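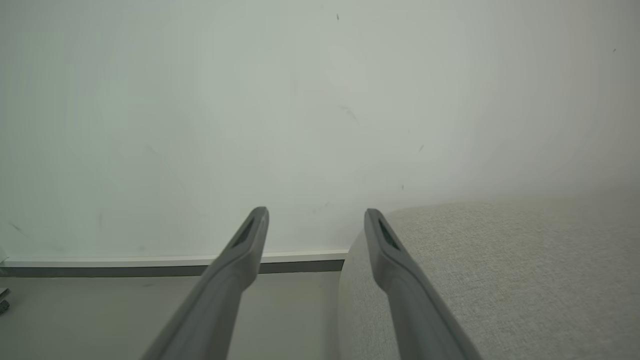

Two gray gripper fingers with a gap between the tips.

Resources > Guides for Voters > Checking Campaign Claims

How to Check a Claim About a Lawmaker's Attendance Record

May
By Parisa Heydari, Bahrami Center for Public Records

Filed under: Legislatures, Voting Records, Step-by-Step Guides

Claims about missed votes appear in nearly every legislative campaign. A challenger states that the incumbent "skipped" a certain share of votes, and the incumbent answers that the figure is misleading. Both statements often rest on the same public journal. This guide sets out the procedure the Center recommends to readers who wish to check such a claim themselves. It requires an internet connection, a simple spreadsheet and, in some cases, a written request to a clerk's office.

The guide follows one case throughout. At a candidate forum in Nerkurik on a Friday evening, Lautaro Cabral said of Assembly Member Lorna Dunbar: "She has missed a third of her votes. One in three, and she was paid for all of them." The remark was repeated in a mailer and in the Jendel Courier. The steps are given in the order in which the Center's staff carried them out.

Step 1. Record the exact words

Obtain the statement in full before searching for any data. A recording or official transcript is preferred. A newspaper quotation is acceptable if no recording exists, but it should be compared with at least one other account, as quotations are often shortened for print.

Copy the statement into your notes together with the speaker, the place, the occasion and the source. Include the sentences immediately before and after it. In the Nerkurik case, the preceding sentence referred to "this term and the last one," and those words established the period to be checked. The mailer omitted them. A reader who began with the mailer could reasonably have examined the current term alone and reached a different result.

Step 2. Divide the statement into parts

A single sentence may contain several claims, and each should be checked separately. Mr. Cabral's statement contains two. The first is that Ms. Dunbar was absent for one-third of her votes. The second is that her pay was not reduced for those absences. The first can be answered from the Assembly journal, and the second from the rules on member compensation together with payroll records.

Set aside any part that expresses opinion. Had the speaker said that the absences showed a lack of respect for the district, that portion could not be confirmed or refuted by records, and it should not be rated.

Step 3. Define what counts as a vote

This step causes the greatest number of errors. Legislatures record several kinds of action, and the totals differ widely depending on which are included. Before counting, decide whether you are examining:

- final passage votes only;
- final passage votes and amendments;
- all recorded floor votes, including procedural motions and quorum calls;
- committee votes, which are usually kept in a separate set of minutes.

Over the two terms in question, the Pandale Assembly journal lists 3,641 recorded floor actions of every kind. Of these, 1,560 were votes on final passage or on amendments. The remainder were quorum calls, motions to adjourn and similar matters. Either total may be used, provided that it is named. It is not acceptable to take the absences from one total and divide them by the other.

When a speaker does not say which total was used, ask. The Center wrote to the Cabral campaign and received a reply the next morning from its policy director, Shahram Azimi, who stated that the campaign had counted final passage and amendment votes. The Center therefore used the same basis. A written answer of this kind should be kept with your notes, including when the campaign declines to reply.

Step 4. Obtain the official journal

Use the journal published by the clerk of the chamber. Vote-tracking websites are useful for locating a particular bill, but they may omit amended entries or label absences in their own way. If a website's total disagrees with the journal, the journal governs.

Most clerks publish the journal as a searchable file for each session day. Older sessions may exist only as scanned pages. In that event, send a short written request that names:

- the chamber and the session or sessions;
- the member whose votes are sought;
- the type of vote, using the categories in Step 3;
- the format in which you would like to receive the record.

Requests limited in this manner are generally answered sooner than broad requests for "all voting records." Ask also whether corrections have been entered after publication. Pandale permits a member to correct a recorded vote until the end of the following session day, and the corrections are printed in an appendix that many readers overlook.

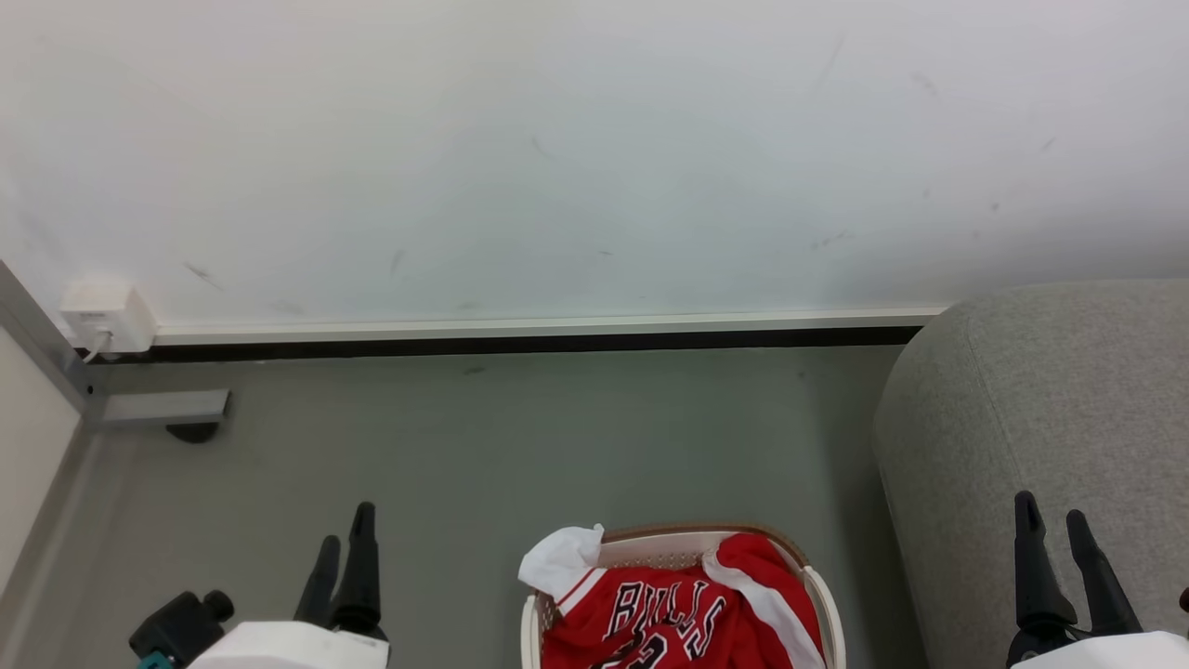

PART TWO: COUNTING AND COMPARING

Step 5. Build the tally

Enter each vote on its own row. The Center uses five columns: date, bill number, type of vote, how the member is recorded, and page of the journal. Do not combine votes held on the same day. A member may be present for a morning calendar and absent in the afternoon, and a daily summary would conceal this.

Enter the member's status exactly as the journal prints it. Do not convert "excused" to "absent" at this stage. The Pandale journal uses the terms yea, nay, present, excused, absent and vacant, and each has a separate meaning under the chamber's rules.

When the tally is complete, a second person should check a portion of it against the journal without seeing the first person's entries. Celeste Herrera performed this review in the Nerkurik case and found one page on which two amendments had been entered as a single vote. The entry was corrected before any percentage was calculated.

Step 6. Calculate the share

Divide the number of votes cast by the number of votes the member was eligible to cast. Eligibility deserves attention – a member sworn in after a session began, or one required to abstain because of a financial interest, should not be charged with votes that could not lawfully be cast.

Ms. Dunbar served throughout both terms and was eligible for all 1,560 votes on passage and amendments. She is recorded as voting on 1,047 of them, a participation rate of 67.1 percent. She did not vote on the remaining 32.9 percent. The figure of one-third is therefore a fair rounding, and the first claim is supported on the basis the campaign described.

State the result both as a share and as a count. A percentage alone does not allow another reader to repeat the work.

Step 7. Examine the reasons for absence

A correct figure may still leave a false impression. Return to the status column and separate excused absences from the rest. Then look for periods in which absences are grouped together. In this case, most of the missed votes fell within one long stretch of the earlier term, for which the journal shows that the chamber had granted medical leave. Outside that period, her participation was close to the average for the chamber.

Comparison with other members is useful here. A rate that appears low may be ordinary for a presiding officer, who in many chambers votes only to break a tie. Select the comparison group before you see the results, and describe it in your write-up.

Do not speculate about the reason for an absence that the record leaves unexplained. You may ask the member's office, and you should report its answer as the office's account.

Step 8. Check the second claim

Statements about pay require their own source. Begin with the chamber's rules or the statute that sets compensation, and note the version in force during the period under review. In Pandale, members receive a salary that does not vary with attendance, along with a daily allowance for each session day on which they answer the roll. Payroll records obtained from the clerk show that Ms. Dunbar received her full salary and did not receive the allowance on days of leave.

"Paid for all of them" is accurate as to salary and inaccurate as to the allowance. Where a claim divides in this way, report both halves. The difference involved was equal to 2 percent of her compensation over the two terms, and the write-up should give that proportion so that readers may judge its weight.

Step 9. Contact both sides

Send your findings to the person who made the statement and to the person it concerns. Provide the tally itself along with your conclusion, and allow a stated time for reply. If either side identifies an error in the count, return to the journal page and settle the matter there.

Step 10. Write the conclusion

Place the original quotation first, followed by the finding on each part. Name the total used, the period covered and the sources. In the present case the Center wrote that the attendance figure was accurate, that the statement left out an approved medical leave accounting for most of the absences, and that the remark on pay was correct for salary only.

Keep the spreadsheet, the correspondence and copies of the journal pages until at least the end of the election cycle. If the claim is repeated in altered form – for example, as "one in three days" in place of "one in three votes" – it must be checked again as a new statement, beginning with Step 1.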